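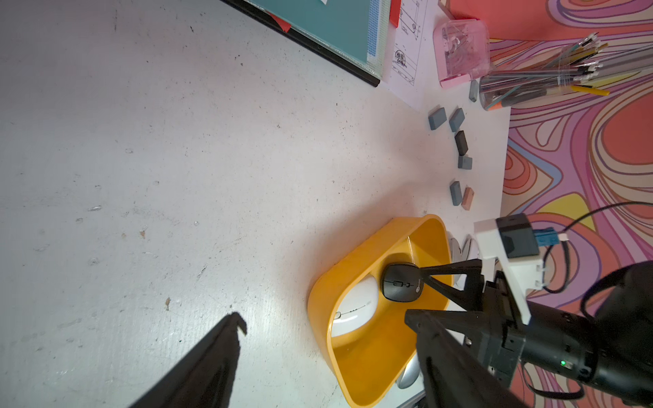
The Willidell Monthly / Going Out Desk

6 min read

Back in the car at the Kornia Drive-In

The first thing I did at the Kornia Drive-In this spring was park in the wrong spot. I've been going to this place since I was small enough to watch in pajamas from the back of a station wagon, and I still pulled right up to the front row like a tourist. If you sit in the front row at the Kornia you spend the whole night looking at the underside of somebody's chin. The row you want is just behind the snack bar, a little to the left, where the ground rises and your headlights point up at the sky.

So I backed out, waved sorry to a family in lawn chairs, and drove around again with my lights off (you get honked at if you forget, and you deserve it).

For anyone who moved to Willidell in the past couple of years, the Kornia is out on the Kerr road, past the feed store and the turn for the reservoir. It went dark two seasons ago when the projector gave out. There was a sign on the gate that said SEE YOU IN MAY, and then May came and the sign was still up, and by the next winter the letters had started to drop off it. I drove past plenty of times and never thought I'd be eating a chili dog in there again.

What happened is that Renico bought it. Renico is the company with the bowling alley in Kerr and the mini golf place by the highway, and I'll admit I wasn't thrilled when I heard. I like the bowling alley fine, but they took out the old wooden lockers and put in a wall of claw machines, and I am still sore about it. I had pictures in my head of a giant inflatable slide where the swings used to be.

The swings are still there! They've been painted, and the ground under them is that springy stuff now instead of gravel, and that's as far as it went. The screen is the same screen with new panels on the lower half. The ticket booth still has the window that sticks. The speaker poles are standing, too, although they've been dead for years and you get the sound on your car radio. I asked the young woman at the booth why they kept them and she said people hang their trash bags on them.

The projector is the big change, of course. The old one had a yellowish look, and anything set at night turned into a sort of brown soup. I once sat through an entire submarine movie out there and could not tell you who was in it. The new one is so bright that I noticed the weave in an actor's sweater from the fifth row or so, with bugs on my windshield. A man who works the lot told me they can start the first feature earlier now, before the sky is all the way dark, and for those of us with kids who fall apart at bedtime that is very good news.

The lot holds 891 cars if everybody behaves, and I'm told it has never once been full. Opening night got close. The line went back past the feed store and people were out of their cars talking to each other in the road, which the sheriff's department did not love. I ran into my old dentist, my neighbor from two houses ago, and a girl I worked with at the shoe store in high school who now has a girl of her own working at a shoe store.

Let me talk about the food for a minute, since it's the reason half of us go. The menu board is shorter. The pizza is gone and I won't pretend to miss it. The chili dogs are the same recipe, or so close that I can't catch them out, and the fries come in a paper boat with the malt vinegar in a squirt bottle on the counter. The popcorn is better. They're popping it all night long instead of filling a bin at sundown and letting it sit, and you can smell it clear out to the back fence. There's also a frozen lemonade now that my son drank so fast he had to lie down on the back seat.

The line is the line. I stood in it for most of the intermission and got back to the car just as the second movie was starting, holding a tray in each hand and trying to remember where I'd parked. Go during the first feature, somewhere in the slow part. Every movie has one.

I did ask about prices. They charge by the car, same as always, and it's a few dollars more than it was. You can still bring in your own food if you buy a permit at the booth, and the permit costs less than a large popcorn. I heard some grumbling about it in line. To me it seems fair - the snack bar is what pays for the place, and everyone I've ever talked to who ran a theater of any kind has told me that the ticket money mostly goes right back to the people who made the movie.

Now for the part I was most curious about. Renico is selling season passes for the first time, a sticker that goes on your windshield and gets your car in any night through the end of October. They printed nearly 2,000 and by the week I visited they'd sold 1,895 of them. That's a lot of stickers for a town our size! I've been looking for them in the grocery store parking lot, and they're everywhere, on minivans and work trucks and one very clean convertible. It does raise the question of what happens if everybody with a sticker turns up on the same night, and the answer I got was a shrug and "first come, first served." I would get there early on holiday weekends.

Gripes, because I have a few. The restrooms got new sinks and the same old doors, and the latch on the end stall is a piece of bent wire. The exit is still one lane, so after the second feature you sit there in a long row of brake lights with everybody tired. And somebody needs to have a word with the pickup owners about backing in with the tailgate up in the middle rows. There's a sign. It's a big sign. I couldn't see a corner of the screen for the whole cartoon.

They also run an old movie on the last night of each month, with a flat price and no second feature. The one I caught was a black and white monster picture that lasted all of 90 minutes, and the crowd was wonderful, flashing their lights every time the monster showed up. My son was scared for a little while and then he was standing up through the sunroof roaring back at it. I let him. Half the lot was roaring by then.

On the way out I rolled down the window to hand our trash to the kid at the gate, and he asked if we'd had a good time, and my son told him the whole plot from the beginning while the cars behind us waited.

The Kornia Drive-In is on the Kerr road outside Willidell. Gates open at 7 p.m., and the snack bar takes cards now. Dogs are fine on a leash.

Contact the Going Out Desk | © The Willidell Monthly. All rights reserved. | Back to top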